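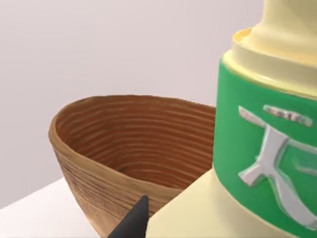 Simulation is where a team goes to feel good about itself before the arm arrives, according to one reviewer of our interim report, and we have decided to leave the remark in because the results in this section do little to refute it.

Figure 1. Wrist view from the Surdu simulator during a bowl-and-bottle episode. One gripper finger enters from below; the bottle hides part of the bowl's rim.

4.2 Clutter and the student teams

The Brovisbridge manipulation course runs for one semester and ends in a contest. Each of the 5 teams receives the same simulated arm, the same wrist camera and the same list of household objects, and is asked to train a policy that moves a named object to a named place. Teams may use any learning method they can explain to the rest of the class. This last rule eliminated more entries than any technical limit we set.

Scenes are produced by Surdu, which draws objects from the Mesgate collection and drops them on a white table in front of a plain wall. The spacing between objects is a free parameter. In the first half of the course it was generous, and every team reported success. On 13th February we reduced it, and the mood in the lab changed.

Figure 1 shows the sort of view a policy must work from under the reduced spacing. The bottle takes up the right side of the image and covers one side of the bowl. A person would lean over and look. The wrist camera goes only where the wrist goes, and in most entries the wrist had been trained to go straight down.

Each team submitted one policy trained on 2000 demonstrations and a second trained on 1000, so that we could see what the extra data bought. Demonstrations were collected by the students themselves with a hand controller, in shifts. We had expected the larger set to help most in tight scenes. The larger sets had mainly been filled out near the deadline, when operators were tired and had learned which scenes could be finished quickly. Those scenes were the roomy ones. The added data therefore taught the policies a great deal about a problem they had already solved.

Three failure types account for nearly everything we logged. In the first, the gripper closes on the rim of the bowl with the outside finger wedged against a neighboring object, and the two travel together. The scoring script originally counted this as a success, as the bowl did reach its target. Two teams asked that the script be left alone. In the second, the policy hovers over the gap, makes small corrections to the left and right, and continues to do so until the episode ends. Students called this "thinking," and the name has made its way into our log files. The third is a plain collision, which at least saves time.

The entry from the team named Itach dealt with the gap better than the others. Its authors added a short scripted motion that raises the wrist and tilts it before the learned policy takes over, giving the policy a second look at whatever was hidden. The motion is 8 lines of code. Several classmates objected that it was not learning, and the team agreed with them and kept it in.

We considered forbidding scripted motions next year and decided against it. The handout for June will instead ask teams to report them separately, together with a record of who collected which demonstrations and at what hour. Object spacing will be tight from the first week. We also plan to fix the scoring script, over some protest.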